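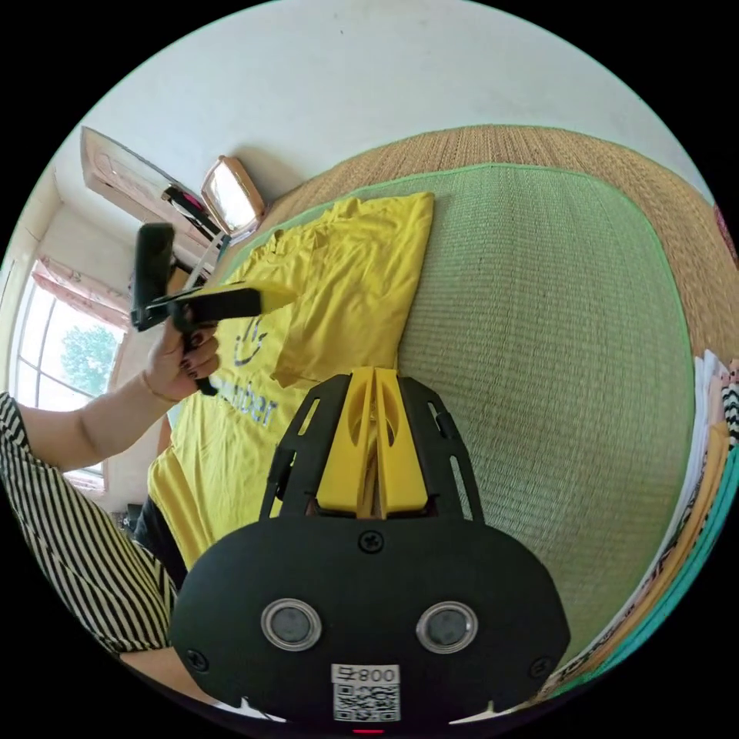

Striped sleeve, yellow T-shirt.

13/04/2020

I have been told for years that dried beans must be soaked overnight. The back of the Hirkum bag says so, my old church cookbook says so, and the Innes food column (which I read mostly to argue with) says 12 hours minimum or you'll be sorry. I don't buy it anymore.

Last September I cooked two pots of the same navy beans. One lot was soaked, the other went in straight from the bag. Same salt, same onion, same burner setting, or as close as my stove gets. The dry ones needed longer, sure. They also had more flavor and the skins stayed on. The broth was darker and I ate it with a spoon standing up.

What about gas, you'll say. Everybody says. I noticed no difference at all, and I was the one eating them for six days.

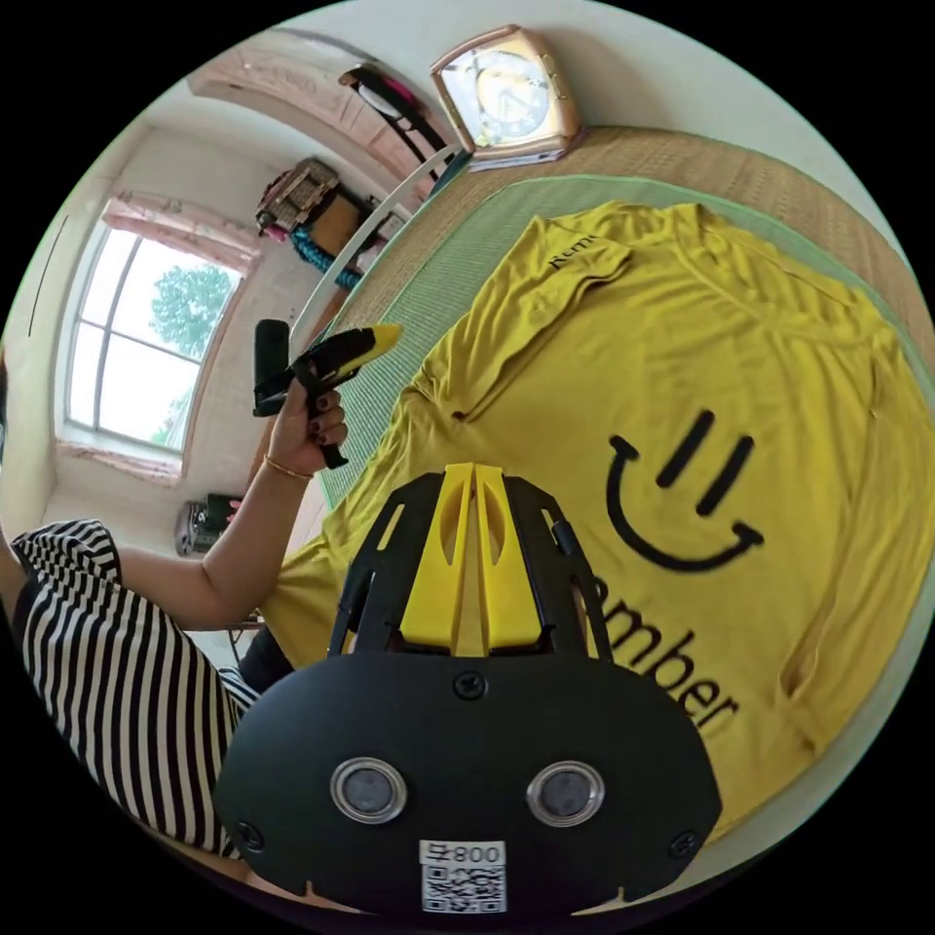
Two yellow fingers, side by side.

Then there's the salt business. You're supposed to hold it back until the end or the beans go tough. I put it in at the start. They were tender.

I also tried the Stadance bean pot a reader from Brendusside wrote in about. It costs $133, and the booklet claims the lid "returns moisture evenly." My dented soup pot has a lid too. If there was a difference in the beans, I couldn't taste it, and the Stadance takes up half a shelf. It's going back.

I'll allow one thing. Old beans are a different problem. A bag from the back of my pantry stayed chalky through a whole afternoon of simmering, and I have no idea if soaking would have helped. I doubt it. I'm trying chickpeas next.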